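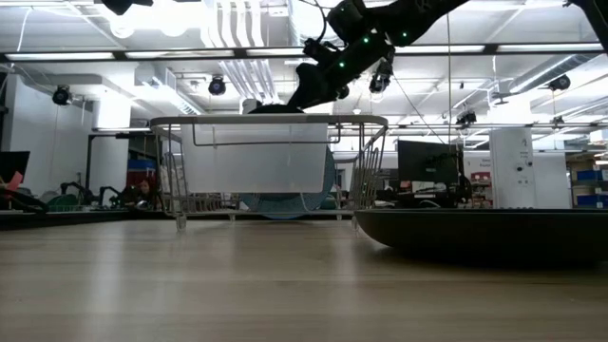
El escurridor sobre la mesa de madera, con el recipiente blanco translúcido y el plato azul verdoso de canto.

Acta de la reunión del grupo de uso de la cocina común, edificio Altar
23 de julio de 2019

Me tocó a mí tomar notas otra vez, así que perdonad el tono. Empezamos tarde porque la sala Marchand estaba ocupada y acabamos todos de pie junto a la máquina de café, que tampoco está tan mal.

1. Acta anterior
Se aprueba sin cambios. Bueno, con uno: donde ponía «trapos» tenía que poner «bayetas». Corregido.

2. El escurridor
El punto largo del día. Se propuso guardarlo en el armario cada noche y la verdad es que no convenció a casi nadie (yo incluida, que soy la que llega primero y tendría que sacarlo). Se queda en la mesa. Acordamos esto:
— Los platos van de canto, como el azul de la foto, y los recipientes grandes se colocan los últimos.
— Lo que siga ahí el viernes por la tarde pasa al estante de arriba. Sin avisos por correo, por favor, que en enero llegamos a tener un hilo larguísimo por una taza.
— Los cubiertos no se dejan sueltos entre los alambres. Alguien traerá un vaso para ponerlos.

3. La bandeja ovalada
La oscura, la que se ve a la derecha del escurridor. Preguntamos de quién es y no hubo respuesta, de modo que se declara de uso común. Hubo quien la quería para la fruta y quien la quería para el pan —ganó la fruta por dos votos—. Si aparece su dueño, que lo diga y se la devolvemos, claro.

4. La mesa
A todos nos gusta mucho la madera clara y queremos que dure. Nada de cazuelas recién sacadas del fuego directamente encima. Pedimos presupuesto a Wirkwood para repasar el acabado y nos salía por 963 euros, que es una barbaridad para lo que tenemos. Se aplaza. Mientras tanto compramos salvamanteles en Brareo, con un tope de 100 euros.

5. Cuentas
Quedan 78 euros en el bote, así que lo de los salvamanteles habrá que completarlo con la aportación del mes que viene. Quien no haya puesto lo suyo todavía, que se pase por mi mesa, ¡que no muerdo!

6. Ruegos y preguntas
Se pide un estropajo que no raye. Se pide también que el lavavajillas líquido no se rellene con agua. Lo apunto las dos veces que se dijo.

Pendiente para la próxima: el vaso de los cubiertos, los salvamanteles y decidir si etiquetamos los recipientes con tapa. La fecha la mando yo cuando sepa qué días tenemos sala.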